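3.2 Door seals and food waste in shared kitchens
14/08/2023, Gamley Household Food Study, working draft
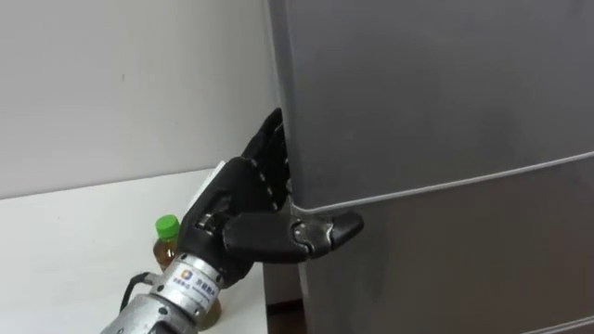 Figure 2. Tall gray refrigerator, two doors.

Food waste in shared housing is mostly blamed on bad planning. People buy too much, forget it, throw it out. Our diaries from Prerine and Quezada say something a bit different. Milk and cooked leftovers went first, and they went early, days before the printed date in many homes. Residents put this down to the store. We think storage temperature matters more, and the seals in particular. On a tall two-door unit like the gray one in Figure 2, the joint between the doors is where we took our first reading, then the hinge side, then the bottom. Same order in every kitchen.

Method was simple. Thermometer on the middle shelf, read at breakfast and again at night, 2 weeks per home. Residents wrote down anything thrown away and why. Diary entries came to 2,000 before cleaning; duplicates and blank lines are still in teh raw file. A strip of paper was shut in the door and pulled. If it slid out freely the seal was marked weak. Crude, but cheap, and the two raters mostly agreed.

Homes with a weak seal threw out more dairy. Vegetables showed no clear pattern (see Table 4). Cleaning the seal with warm soapy water was tried in Quezada only, so no comparison there yet. The Flaker scale for spoilage was used throughout, 0 to 100, scored by smell and look. Scores near the middle are not very reliable and we would not lean on them.

One more limit. Door openings were self reported, and likely under reported, espcially at night.

Related items
Leftovers and lunch habits in Prerine
The Flaker scale: notes for raters
Shopping lists in shared homes

This site uses cookies. Accept / Manage settings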